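I met Benedicta Ametepe at the back table of a cafe in Brondevley, and she'd already ordered for both of us. She has been calling contra dances for 10 years, and I wanted to know how you keep 83 people moving the right way at once.

"You don't!" she said. "You keep about half of them right, and they drag the others along."

She learned from records, in her aunt's kitchen, when she was 9. Her first real night was a May dance over in Walamard – she lost her place in the second tune and just kept shouting "swing your partner" until the band took pity on her. (The fiddler still brings it up.)

I asked what she does with beginners. "Four figures, tops. And I never say 'it's easy.' If it's easy and you can't do it, you feel awful."

These days she writes her own dances too. My favorite is called Drokau Reel, and I've messed it up every time.

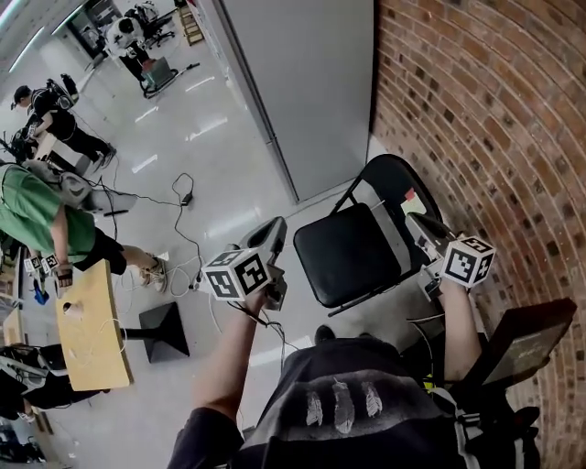
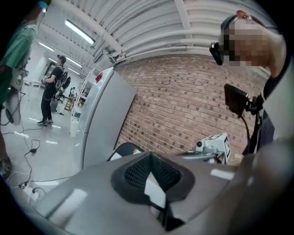
Amissah told me later that the trick with the Reel is to stop looking at your feet and find your neighbor's shoulder before the turn, and that I should stand lower down the line until I get it.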